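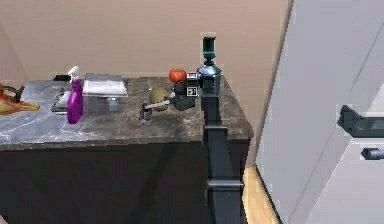 Compte rendu de la réunion technique du 15/08/2025
Comparaison des préhenseurs, banc de simulation cuisine

1. Approbation du compte rendu précédent
Le compte rendu est approuvé sans modification.

2. État de la campagne
L'équipe simulation présente l'avancement des essais menés dans l'environnement de cuisine. Les préhenseurs Codetti et Rocha ont été évalués sur le même bras, avec le même contrôleur. À ce jour, 1169 épisodes ont été enregistrés. Le plan de travail en marbre gris, la pomme de terre et la tomate sont conservés comme configuration de référence jusqu'à la fin de la campagne.

3. Résultats
Le préhenseur Codetti atteint 80 % de saisies réussies sur la pomme de terre. Les résultats du préhenseur Rocha sont jugés incomplets, deux séries ayant été interrompues à la suite d'une erreur de paramétrage de l'effort de serrage. Ces séries seront relancées à l'identique.
Il est relevé que les objets transparents, dont la boîte à couvercle blanc, restent mal restitués par la caméra de profondeur simulée. La réunion convient de ne pas les retenir comme cibles de saisie dans la comparaison.

4. Marqueurs de repérage
La position des deux marqueurs carrés sur le côté du préhenseur est discutée. L'équipe vision demande que leur visibilité soit vérifiée pour cinq orientations du poignet. La demande est acceptée.

5. Contrôleur Bullance
Le remplacement du contrôleur actuel par le modèle Bullance est reporté. Aucun changement de contrôleur n'interviendra avant la clôture des séries Rocha, afin de préserver la comparabilité des mesures.

6. Décisions
Relance des deux séries Rocha : équipe simulation.
Vérification des marqueurs : équipe vision.
Transmission des journaux d'essais au projet Pivden : secrétariat technique.

7. Prochaine réunion
Elle se tiendra en octobre. La convocation sera adressée par le secrétariat technique.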